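Enough and No More: Household Consumption and the Practice of Fasting in Two Parish Communities

Student project report, Religion and Society stream
Submitted July 2021 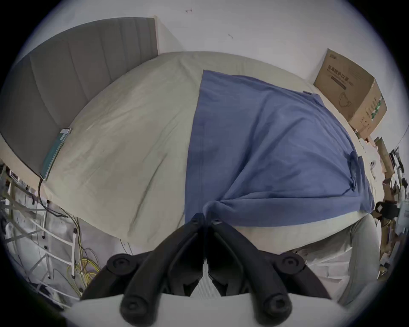
1. Background to the project

The Christian tradition of voluntary restraint is usually studied through monastic sources. Considerably less attention has been paid to the ways in which ordinary households interpret the same teaching when they shop, cook, store and give away. This project examined how members of two parishes, one in Saron and one in Lavoie, understood the relationship between the Lenten fast and their spending during the rest of the year.

The project was undertaken over two terms as a requirement of the senior seminar. Ethical approval was granted by the department before any contact was made with participants, and both parishes gave written permission for the survey to be distributed after services.

2. Research question

The question as first submitted was whether fasting reduces household consumption. On the advice of the seminar it was narrowed. Self-reported spending is unreliable, and the project had no means of checking receipts. The revised question was as follows: do parishioners who keep a food fast describe their other purchases in the language of fasting?

3. Method

A printed questionnaire of 11 items was offered to adult parishioners. Of the 400 copies distributed, 60 were returned in a usable condition. The response rate of 15 per cent is low, and the results should be read accordingly. Several returned copies had been completed by couples in a single hand, and these were treated as one response.

The questionnaire was supplemented by a reading of parish bulletins from the Lenten season up to the end of April. The Saron bulletins were complete. The Lavoie series had two gaps, which the parish office was unable to fill.

4. Findings

Most respondents who kept a food fast did not extend its vocabulary to other goods. Clothing, furniture and electronics were discussed in terms of budget, need or quality. Food was discussed in terms of obedience, memory and family custom. One respondent wrote that giving up cheese was "for God" and that giving up a new coat was "for the bank".

A smaller group, found mainly in the Lavoie parish, drew the connection directly. These respondents described Lent as a season for clearing cupboards and passing on linens, coats and kitchen goods in usable condition. Their parish bulletin had carried a series of short reflections on almsgiving, and some of its phrasing reappeared almost word for word in their answers. It is therefore difficult to separate personal conviction from recent reading.

Attitudes to online shopping were mixed. Respondents in Saron tended to regard it as a neutral convenience. Several in Lavoie called it a temptation, chiefly on account of the hour at which it is done - late in the evening, when the rule of prayer has been neglected.

5. Discussion

The literature on consumer culture and Christian practice often assumes that ascetic habits spread naturally from one area of life to another. The responses collected here offer limited support for that view. Where the habit did spread, it had been taught explicitly, in print, over a number of weeks.

There is a further difficulty of terms. "Fasting" has a fixed place in the calendar, with rules that can be kept or broken. "Simplicity" has neither. Respondents were noticeably more at ease with the first word than with the second, and a number left the item on simplicity blank.

6. Limitations

The sample was small and self-selected. Younger adults were poorly represented. The questionnaire was available in English only, which will have discouraged some older members of the Lavoie parish. The author attends neither parish but belongs to the same tradition, and this may have coloured the reading of open answers.

7. Recommendations for further work

A later study could follow a single parish through a full liturgical year, with interviews in place of a printed form. Comparison with a congregation that has no fixed fast would also be worthwhile. Copies of the questionnaire are held by the department and may be consulted on request.

Shares: 11
Comments (3)

I would have liked more on the bulletins. Are the Lavoie reflections available anywhere? Our parish is looking for something similar for next Lent.

Good section on terms. We had the same trouble in our study group - everyone had an opinion on fasting and went quiet at simplicity.

Fifteen per cent is not bad for a form handed out at the church door. I have seen worse.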